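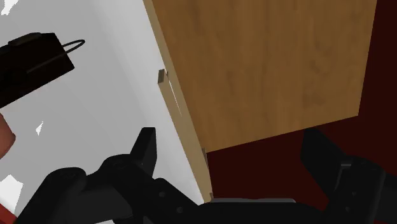

Wrist view from a Bandari sim rollout, gripper in front of the wood panel.

Bandari Sim Pack, wrist-camera edition

Simulated manipulation episodes plus the eval code we used with them. One download, one license, one config file. Made by the Cornthorpe group, maintained by Youssra Salem and Iolo Hopkin.

Quick version: train on the pack, run the eval script, get a success rate per task that tracks what you'd see on hardware. Ranking of policies, mostly. Absolute numbers are a different story, see Limits.

What you get

524 episodes, all rendered, wrist view and a fixed overhead view
Joint states, gripper opening and end-effector pose at every step
Scene files so you can re-render with your own lights or textures
Eval script, with the seeds we used
Baseline checkpoints (small and large)
4 task families: open panel, close panel, pick from clutter, place on shelf

Why wrist view

Short answer, contact. The overhead camera loses the fingers as soon as the arm leans in over the work. The wrist camera keeps them in view right up to the touch, even when one is half out of the picture. Downside is that the gripper eats a lot of pixels. Dark gripper too, so the low part of the image is mostly black on black. We tried masking it out and the panel tasks got worse. Left it in.

Also the view tilts with the wrist. Panels come in at odd angles, edges run diagonal, background items get cropped. Policies trained only on overhead images do badly with this at first. Mixing the two views from step one works better than fine tuning later.

The method

Called Hsiao sampling in the code, after the working name of the branch. Usual practice is to randomize everything evenly: lights, textures, object poses, camera offset. We don't. We run the current policy, find the steps where its action predictions spread out the most, and put the new randomization there. Most of those steps are just before contact. Makes sense.

So the same render budget goes to fewer easy frames. Reaching across open space, you need very little variety. Lining up a finger with the edge of a board, you need a lot.

Loop goes like this. Train, roll out, score the spread, re-render around the worst steps, train again. One round is usually enough. Second round helped on clutter, did nothing much for shelf placing.

Results

Eval is 300 fixed starts across all the task families, same seeds for every policy. Large baseline with Hsiao sampling finishes 263 of them. Even randomization, same number of rendered frames, comes in lower, and most of the gap is in the two panel families. Full table is in the download under results, with the per-seed logs.

Clutter is the weak spot. Thin handles and wire parts especially, the depth head guesses and the fingers close a bit early. If you fix this please tell us.

Closing a panel is easier than opening one, for every policy we tried. No surprise there. Iolo has a longer note on this in the docs folder, worth reading before you change the reward.

Limits

Rendered data only. No real frames in the pack.
Shadows are approximate. Soft ones are okay, small contact shadows less so.
One gripper model. Geometry can be swapped but the checkpoints wont transfer without retraining.
Friction on the panels is set per scene and not measured from anything.
No force readings. Asked for a lot, on the list.
Success rates run higher than hardware. Use them to compare policies, don't quote them as a promise.

Requirements

Linux. A single recent GPU is enough for the eval and the small baseline. The large one wants more memory, or drop the batch size and wait. Rendering runs headless. The Sundumov loader is included, if you already have an older copy remove it first, the two fight over the same cache folder and the error message is no help at all.

Setup

Unpack, point the config at the folder, run the check script. It loads one episode from each family and replays it. If the replay drifts, your physics step is wrong, set it back to the default. Then run the eval on the small baseline before you train anything of your own. Catches most install problems.

Changes in the September release

Camera offset now saved per episode, was per family before
Fixed flipped sign in the wrist roll (sorry)
Smaller scene files
Eval script resumes after a crash
Removed a batch of duplicate shelf episodes

License and support

Free for research and teaching. Commercial use, write to Youssra for terms. Bug reports go to the tracker, with the seed and the log attached. Reports without a seed get looked at last. Questions on the sampling code go to Iolo, he answers faster in the mornings.

Checksums are next to the download link. Please do check them, the big archive has a habbit of stopping short on slow connections.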